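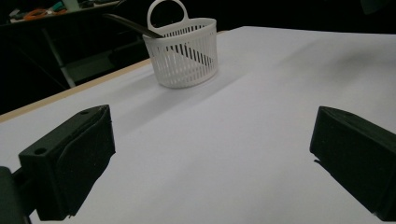
Figure 1. White slatted basket on a table.

Shared Kitchens in Student Housing: Who Stores What, and Where
Project report, Household Studies

1. Background

Most first-year students at Ernis live in buildings where six to eight people use one kitchen. Complaints to the housing office are mostly about noise, but kitchens come second. We wanted to know whether storage had anything to do with it. Our supervisor, Vlasta Pešek, suggested that we look at small items like utensils, sponges and spice jars, which move around more than pots and plates do.

2. Method

We visited 22 kitchens in two buildings, Cirnow and Priden. In each one we drew a simple floor plan and marked where small items were kept. We also sent out a survey with 10 questions and got 295 answers back. Four of the questions were about storage, and the rest were about cooking habits and cleaning.

The visits took place between four and six in the afternoon, before most people cook. We left our first visit out of the results because the floor plan form changed after it.

3. Results

Cirnow kitchens have one deep drawer next to the stove. Residents there told us the drawer fills up by October and then stops being used — people keep their own things in their rooms and carry them in.
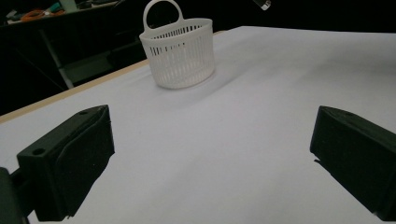 Priden has no drawers at all, only open shelves and a counter. We expected more complaints there, but the survey showed fewer. Residents had bought open containers and agreed on a spot for them, usually near the sink. Items were also returned more often when the container could be picked up and taken to the table.

The most common complaint in both buildings was missing knives. The second was other people's food on shared shelves, which we did not study further.

4. Problems with the study

Priden was renovated in August and its kitchens are larger, so the two buildings are hard to compare. Cooking habits also differ. More Cirnow residents eat at the Bangera cafeteria next door, and they may care less about the kitchen for that reason. Question seven was worded badly, and many people skipped it.

5. Next steps

We would like to put open containers in three Cirnow kitchens for one semester and repeat the survey. The housing office has asked for a cost estimate first. The floor plans and the survey form are in the appendix.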